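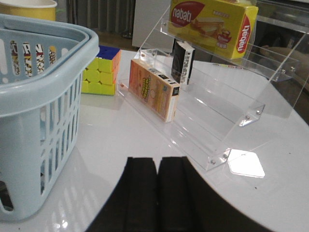

*Blue basket, yellow cup, Rubik's cube.*

Our city council in Kundton votes in June on whether to refinance the 19 percent of its debt that came from the water plant. I went to the budget hearing last month and stayed until it closed, a little after ten at night.

Rodrigo Vallejo from the finance office gave the main talk. His case is that new bonds at a lower rate would save the city money every year, and he had the tables to back it up. The catch is the term. The old bonds are paid off much sooner, and the new ones would run 24 years. I would like to see the total interest under both plans on one page. It wasn't in the packet.

Azadeh Daneshvar asked about the reserve fund, which has been drawn down twice to cover overtime. She got a short answer — it will be looked at in the fall.

I don't mind paying more if the money goes to the debt. An extra $100 a year on my bill would be annoying but I could plan for it. What bothers me is borrowing longer to keep this year's number flat, then doing it again.

Written comments are open until the vote. Mine is one paragraph and asks for the interest totals. If the clerk sends them, I'll post them.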